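Stenmont Hand Gripper Kit: a review from our after-school club

I help out with a student robotics club, and we've had a set of these hand-held grippers since September, so I think we've put them through enough to say something useful (and I'll try not to go on too long, though my kids would tell you I always do!).

The kit comes as 54 parts in a flat tray, with a booklet that is mostly pictures. Benjie Manalastas, one of our seniors, had his first one together in 125 minutes, and the second went a good deal faster once he knew which screws went where. We bought 2 kits so that students could practice jobs that need both hands, and I'm so glad we did.
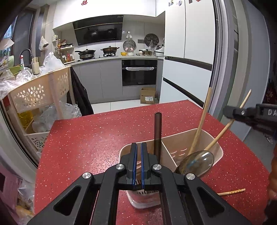
What I love most is how quickly a beginner gets the feel of it. You squeeze, the fingers close, and within a few tries you're thinking about the job instead of the tool. Kitchen things make wonderful practice, and chopsticks are harder than you'd guess, being thin and inclined to roll. Prasanna Khondokar spent a whole evening on them and wrote the club a lovely page of tips.

My grumbles are small ones. The joint screws want checking before every session, and the booklet skips right over how snug they ought to be. Younger hands get tired, too, so we swap every 26 minutes.

Would I buy it again? Oh, yes, and I've already asked for a third.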